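Search this site
Enter keywords
Go

Pramcombe Summer Basketball League: Frequently Asked Questions

Last updated 1 June 2025

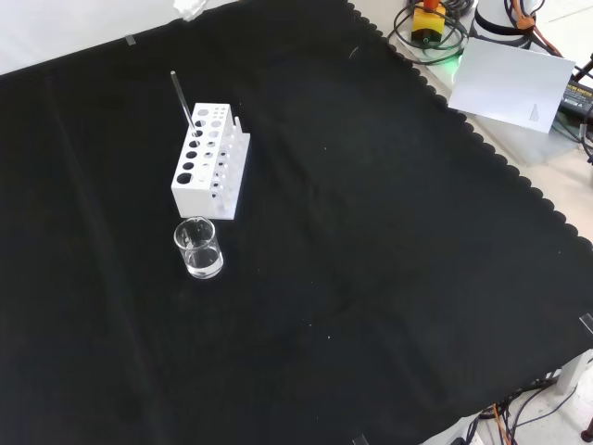 When does the season start and how long does it run?

The first games are played in the second week of the season calendar, after the rating session and the draft. The regular season lasts 11 weeks, with one game per team per week. Playoffs follow and take up two more weekends.

How do I sign up?

Register online through the league page or on paper at the front desk of the Stenow Recreation Center. You can register as a single player or as part of a full team. Single players go into the draft pool. Registration closed in May for full teams. Single players can still be added to the waiting list for any roster that has a spot.

What does it cost?

The fee is $35 per player. It covers the gym, the referees and a numbered jersey. The fee is the same for draft players and players on full teams. Players who join after the midpoint of the season pay the full amount.

Can I get my money back if I drop out?

Before the draft, you get a full refund. After the draft there are no refunds except for an injury, and we will need a note from a doctor. Send the note to Lakshmi Alva in the league office. Refunds go back to the card you paid with. If you paid by check, allow two extra weeks.

How old do I have to be?

Players must be 18 or older on the day of their first game. Stenow runs its own youth program in the winter, and those sign-ups are handled separately.

What is the rating session?

All players in the draft pool come to one evening of drills and short scrimmages. Coaches rate each player from 1 to 6, and the ratings are used to keep the teams even. Ratings are not posted. If you can't make the session, you will be given the rating you had last year. New players who miss it are placed by the league office.

Can I ask to be on a team with a friend?

Each draft player may name one other person. Both of you have to name each other on the form. We can't take requests for groups of three or more, and we don't take requests to play for a certain coach.

How many players are on a roster?

A roster has between eight and 11 players. A team needs four players on the floor to start a game. If a team has fewer than four ten minutes after the posted start time, the game is a forfeit.

What rules do you use?

High school rules, with these changes:

- Two 20-minute halves with a running clock. The clock stops on whistles in the last two minutes of the second half.
- Three time-outs per team per game. They do not carry over to overtime.
- Overtime is three minutes. A second overtime is sudden death.
- No full-court press when a team is ahead by 20 or more.
- Players foul out on the sixth foul.

Where are the games played?

Most games are on Courts 1 and 2 at the Stenow Recreation Center. When Stenow is booked, games move to the Gowda Gym at 511 Mollora Avenue. The court is listed next to each game on the schedule. Parking at Gowda is on the street only, and the side door is the one that will be open.

How do I find out if a game has been moved or canceled?

Team captains get a text message from the league office, and it is up to them to tell their players. Changes are also made on the online schedule, usually by 3 p.m. on game day. Please don't call Stenow, as the front desk does not have our schedule.

How is the playoff field decided?

The top six teams make the playoffs. The top two get a bye in the first round. Ties in the standings are broken by head-to-head record, then by point difference in games between the tied teams, then by a coin toss. A player must have appeared in at least four regular season games to play in the playoffs.

What happens if a player is ejected?

An ejected player leaves the gym right away and sits out the next game. A second ejection ends that player's season. Appeals go in writing to Venkatesh Arumugam, the head of officials, within two days of the game. His decision is final.

Can I use a substitute from another team?

Only in the regular season, and only if your team has fewer than six players that night. The substitute must have the same rating as the missing player or a lower one. The other captain has to agree before tip-off.

Do you need referees or scorekeepers?

We need both. Referees must hold a current state card. Scorekeepers are trained before the first week and are paid by the game. Write to Aishwarya Devadiga through the contact form.

Related pages
Schedule and standings
League rules (full text)
Captain's checklist
Directions to Gowda Gym
Past champions

This site uses cookies to remember your settings. By continuing to use the site you agree to this. Accept | Learn more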